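Home Talks Workshops Notes Contact

Speaker notes, Clinduvum meetup
Posted in June by the Kustton workshop

Okay, slow down at the start. Last time I got through the intro in half the time because I was nervous and nobody at the back caught a word of it.

Open with the question: who here has taught a kid to tie their shoes? (Wait for hands!) Did you explain it, or did you kneel down and do it with them? Most people will say they did it with them, and there's the talk, more or less.

Two ways to show a robot a job. First one is by hand. You grab the arm, you move it where you want, it remembers. Lovely for simple stuff, and anybody can try it in a minute or two. Trouble is your own hands are in the way the whole time, and with two arms going you run out of hands pretty quickly.

Second one is by remote. You hold a pair of controls, the arms copy you, and everything gets recorded as you go. Mention that it feels horrible for the first 20 minutes, like writing your name in a mirror, and then all of a sudden it doesn't.

Kitthorpe numbers, keep these short: 216 tries recorded, 87 we threw out. People always gasp at that. Explain why! Some were me sneezing, some were me changing my mind halfway through a grab, and a robot that learns from a person dithering will dither beautifully.

Tell the groceries story here. We started on bags because I figured a bag was easy (ha). A hard tray stays the shape it was when you put it down. A bag slumps, folds over, closes its own mouth on you, and you only find out how much you use your fingertips when you haven't got any.
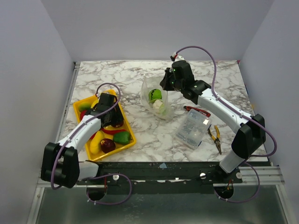
So the habit I ended up with was one arm for the bag and one for the food, and I stuck to it even when swapping would've been quicker. Be boring on purpose. If you pick up the pepper a different way every time just for fun, you'll need a lot more tries before anything sensible comes out the other end.

Don't forget to say that a bit of clutter on the table is fine. Real benches have pliers on them.

Someone will ask about cost. Say it depends on the arms and offer to chat afterwards, or I'll lose nearly 9 minutes to it like I did on Tuesday.

Finish with the sign-up sheet for the Coşkun hands-on night. Bring closed shoes, tie back long hair, and everybody gets a go at the controls.

Last updated: June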